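Tuesday, Kondside workshop, back bench

Spent the morning on the sorting board and the block set. Writing it up while I remember it, because the last entry for this job just says "sanded, looks fine" and that was no use to me at all when I came to it today.

**The board**

Still the same board from the Grarkulbridge offcuts, three strips edge-glued. I had it in the cramps over the weekend to close up the upper seam, which had opened enough to catch a fingernail. It's shut now. Lower seam was never a problem and I left it alone. I ran a straight edge across in both directions and along the diagonals. There's a very slight dip near one corner, not worth chasing. A cylinder stood on end there stays put, and that's all we ask of it.

Sanding: 120 to take the glue line down, then 180, then 240 by hand along the grain. I stopped at 240. Going finer makes the blocks slide about when you nudge one against another. Somebody took the previous board to 400 and oiled it and it was like a skating rink, we ended up using it under the kettle.

No finish on this one yet. I want to try a single thin coat of the matt wax on an offcut first and see whether it marks. The bare wood picks up hand grease, and there's already a grey patch on the underside where it gets carried. Underside doesn't matter. If the top goes the same way by May I'll give it a light rub with 240 and leave it at that.

Edges: took the arris off all round with a block plane, two passes. The front edge I did a third time as it's the one people lean a wrist on.

**The blocks**

Went through the set properly. The colours are the same as before, red, yellow, green and blue, and the shapes are mixed across the colours, so you can ask for "the red star" and have to look twice because there is a green one as well. That was the idea from the start and it still works. Where the set falls down is when two blocks share a colour and sit close together. Red cylinder and red star next to each other are slow to tell apart at a glance from above if you're going by colour, quick if you're going by outline.

The surface texture is holding up well. I was worried the little dots would wear smooth on the corners of the cube, since that's the one everyone picks up first, but I ran a thumb over it and can feel them right up to the edge. They do hold dust. Warm water, drop of washing-up liquid, old toothbrush, rinse, dry on a towel. Don't use the solvent wipes, the yellow went cloudy on one of the Yang samples when we tried that.
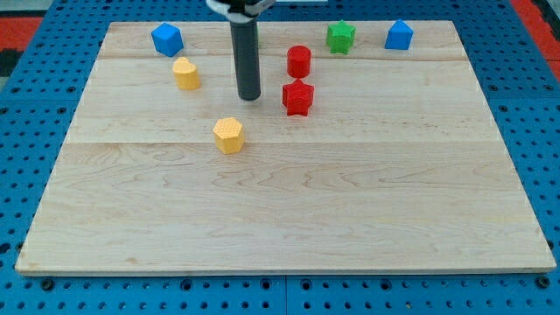

The heart is the fiddly one. Stood upright it has only the point to balance on, and it goes over if the bench is knocked. Flat on its face it's perfectly stable but then it reads as a different shape from low down. I tried taking a tiny flat off the point of a spare heart with a file, a dozen strokes or so, checking as I went. It stands better and you'd have to be told it had been done. I'm leaving the rest of the hearts as they are until someone else has had a go with the filed one and says whether they mind.

Stars are fine. Upright on two points, they rock a little before settling but they do settle. The house-shaped one is the easiest of the lot, big flat base, won't go anywhere.

**Setting out**

I've stopped using the paper template. It took longer to line up the template than to place the blocks, and everyone ended up putting them in tidy rows, which makes it too easy. What I did today instead:

- Tip the blocks out of the tub on to the board.
- Stand up any that have landed on their sides, where they are.
- Bring back in anything that has rolled within a finger's width of the edge.
- Don't straighten anything. A cube on the skew is fine and is more use than a square one.

They tend to land towards one half of the board and leave the other half bare. I thought about spreading them by hand but the clear space turned out handy as somewhere to move things to, so I left it.

Board goes straight on the blue perforated top. I tried the rubber mat between the two and took it out again: it lifts the board unevenly and you get a wobble at the corners. Without the mat the board can creep a bit if you lean on it. Two low pegs in the holes at the back would stop that and wouldn't get in anyone's way. Need to measure the holes first. The dowel in the drawer marked Misell is too fat by a whisker, I'd have to turn it down or sand it in the drill.

**Storage**

The tub lid has split. I've put tape over it, which will last a week. The tubs we buy come in a 335 ml size and a 934 ml size. The small one won't take the set with the lid on, and the big one leaves them rattling. Went with the big one and a folded duster on top. Board to be stored flat on the shelf and NOT leaned against the radiator pipe, which is how the seam opened in the first place.

**Spares**

Short of a yellow cylinder in the spares bag. Looked under the bench and behind the vice and in the sweepings. If it turns up, it goes in the bag and not loose in the pencil tray.

**To do**

- wax test on the offcut, leave overnight, rub with a damp cloth in the morning
- measure the holes in the perforated top, turn two pegs
- order one tub with a decent lid, 934 ml
- second opinion on the filed heart
- throw the template away, or at least take it off the hook
- 240 paper is down to the last sheet and a half

Swept up at ten to one. Dust bag on the sander is full and I haven't emptied it.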